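Table Things: Why They Have the Shapes They Have

Kids' Pages, Home and Kitchen
Written by Areti Bakalis. Checked by Haiyan Fu.

Every table has a few things on it that you use each day and hardly look at. A plate holds your lunch. A bowl holds your soup. There is usually a cloth for the spills.

In these pages we look at a plate, a bowl, a cup, a ketchup bottle, a slice of orange and a cloth. Each one has a shape, and the shape helps it do its job.
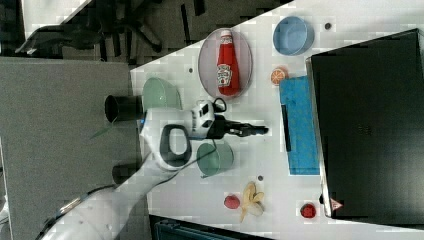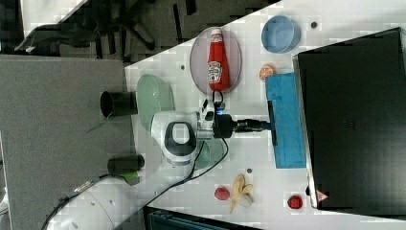
The plate is oval, and the ketchup bottle is lying on it. The bowl is light blue.

The plate

A plate is wide and low. Food that stays where you put it, like toast or a baked potato, goes on a plate. You can reach it from every side with a knife and fork, and there is no tall wall in the way of your hands.

Look closely at a plate at home and you will find that most are not completely flat. The edge goes up a little. This edge is called the rim. If you have beans with sauce, the sauce runs toward the rim and stops there. The rim also gives you a place to hold the plate that is clean and, if the food is hot, a bit cooler than the middle.

Many plates are round. Some are oval, which means they are longer one way than the other, like a stretched circle. Oval plates are good for long food: a fish, an ear of corn, a row of sandwiches. A large oval plate for sharing food is often called a platter.

Turn an empty plate over and look at the bottom. You may find a raised ring. It is called the foot. The plate stands on its foot, and the rest of the bottom does not touch the table.

The bowl

A bowl has sides that go up all the way around. Soup, milk and cereal spread out as far as they can, so they need walls.

Bowls can be deep or shallow. Deep means there is a long way from the top to the bottom. Shallow means there is only a short way. Soup in a deep bowl stays warm longer, and soup in a wide, shallow bowl cools down faster. More of the soup touches the air in a shallow bowl, and the heat leaves from the top.

The inside of a bowl is usually curved. A spoon is curved too. When you get to the last of your cereal, the curve brings it together at the bottom where the spoon can get it. Try to eat the last spoonful of soup from a square box with sharp corners and you will see the difference.

Try it: How much does it hold?

You need a cereal bowl, a mug, a measuring cup with milliliters on the side, and a sink.

1. Guess which one holds more, the bowl or the mug. Write down your guess.
2. Fill the measuring cup to the 100 milliliter line and pour it into the bowl. Do this again until the bowl is full. Keep count, and measure the last bit too.
3. Do the same with the mug.
4. Compare the two numbers.

When we tried this, our mug held 260 milliliters. Your mug may hold more or less. Tall, narrow things often look as if they hold more than short, wide things, so many people guess wrong the first time.

The cup

A cup is narrower than a bowl and its sides are steeper. You can hold it in one hand. The narrow top lets you drink without the water running out past the corners of your mouth.

Some cups have a handle and some do not. A handle is useful for hot drinks, since your fingers stay away from the hot side. Cups for cold water and juice often have straight sides and no handle. A shape like this, round at the ends with straight sides, is called a cylinder. A can of soup is a cylinder, and so is a roll of paper towels.

A cylinder stands up well on its flat end. On its side it can roll, and it will roll off a table if the table slopes even a little. An empty cup that tips over near the edge can end up on the floor. Put cups toward the middle of the table when you are finished drinking.

The ketchup bottle

Ketchup is thick. It is made mostly of tomatoes, with vinegar, sugar and salt. If you turn a glass bottle of it upside down, often nothing comes out for a while. Then a lot comes out at once.

Ketchup behaves in an unusual way. When it sits still, it acts almost like a solid. When you shake it or push it, it gets runnier. When you stop, it gets thick again. Scientists call this kind of stuff a non-Newtonian fluid. You do not have to remember the name. Toothpaste and mayonnaise also stay put until they are pushed.

This is why squeeze bottles work so well. Your hand pushes on the soft sides, the ketchup gets runnier, and it comes out through the small hole in the cap. When you let go, the bottle goes back to its shape and air goes in.

A bottle is tall and does not take up much room on the table when it stands up. Lying down, it takes up more room, and a round one can roll. A plate with a rim will keep a bottle from rolling away. Close the cap before you lay any bottle on its side.

The orange slice

An orange comes with its own wrapping. The outside is the rind. It is tough and a little bumpy, and it keeps the inside from drying out. Under the orange part of the rind is a soft white layer called the pith.

Inside are the segments. These are the parts you pull apart when you peel the fruit. If you cut an orange across the middle, you see the segments laid out like the spokes of a wheel. Each segment has a thin skin around it. Inside that skin are many tiny bags of juice. You can pull a segment open and see them. Each one is shaped like a long drop.

Once an orange is cut, the juice can get out and the air can get in. A slice left out on the table starts to dry at the cut side. Eat cut fruit soon, or put it in a covered box in the refrigerator.

The cloth

A cloth is made of threads, and the threads are made of smaller hairs called fibers. There are very small gaps between the fibers. When you lay a cloth on a spill, water creeps into the gaps and stays there. You can see it happen. Dip just the corner of a dry cloth into a cup of water and wait. The wet part moves up the cloth by itself.

Cloths get full. When every gap has water in it, the cloth only pushes the spill around. Then you wring it out over the sink and start again.

A damp cloth picks up dried food better than a dry one. The water softens the food first. For a sticky spot of juice or ketchup, lay the damp cloth on the spot and count to 16 before you wipe.

Rinse the cloth after you use it and hang it up so that it can dry. A cloth left in a wet ball begins to smell, which is a sign that germs are growing in it.

How to clear a table

Kenneth Paterson teaches cooking to children at the Gestham after-school club. His group clears the table in the same order every time:

Food first. Leftover food goes into boxes or into the compost bucket. Bottles get their caps closed and go back to the refrigerator or the shelf.

Cups next. Pour out what is left, then carry the cups to the sink. Take one in each hand and no more.

Plates and bowls. Scrape them. Stack plates with plates and bowls with bowls, with the biggest at the bottom. The club has a rule that a stack can have 4 plates in it when a child is carrying.

Cloth last. Wipe in long strokes from the far side of the table toward you. Hold your other hand under the edge to catch the crumbs.

If something breaks, stand still and call a grown-up. Do not pick up the pieces.

Words to know

Cylinder: a shape with two round, flat ends and straight sides, like a can.
Fiber: a very thin hair or thread that cloth is made from.
Foot: the raised ring under a plate or bowl.
Pith: the white layer under the orange part of the rind.
Platter: a large plate for serving food.
Rim: the edge around the top of a plate, bowl or cup.
Rind: the tough outside of an orange or lemon.
Segment: one of the parts inside an orange.
Shallow: not deep.

More to do

Draw a plate from above. Now draw the same plate from the side. The two drawings look very different. Do the same with a cup.

Find three things in your kitchen that are cylinders. Ask before you open any cupboards.

Next in Home and Kitchen: Spoons, Forks and Chopsticks, by Hongjun Dong.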